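Leltdale Desktop Service Cell
Grindura bench automation

The Leltdale is a single-arm cell for opening, stripping and refitting desktop computers on a slotted aluminum table. It is sold for repair counters and refurbishing shops. Removed parts go into a gray fixture beside the tower, with one pocket or slot per part type.
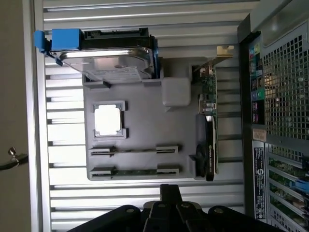
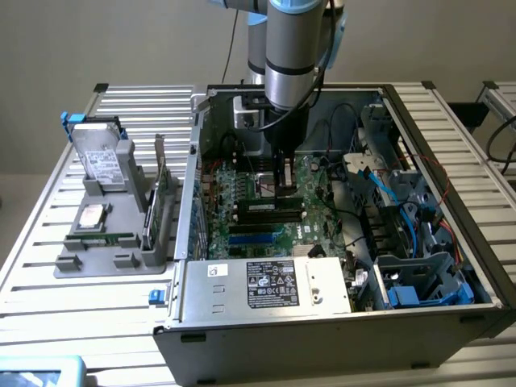
Arm, parts fixture and desktop computer on the bench.

Capabilities, firmware of 4/25/19:
Drives in plastic carriers: unattended.
Memory modules: unattended removal; insertion needs a visual check.
Expansion cards: operator releases the retention clip.
Cables: by hand. Loose SATA and power leads are still beyond the gripper.

In the Weerasinghe shop trial the cell handled 392 drive swaps out of 600 without a call for help. A trained technician remains faster on mixed work.

Fixture inserts are made to order for other case layouts. Setup for a new model takes 60 minutes once the insert is fitted.

Lifting, dusting and cable routing are not supported.

Sales and inserts: Raelene Pearce, Grindura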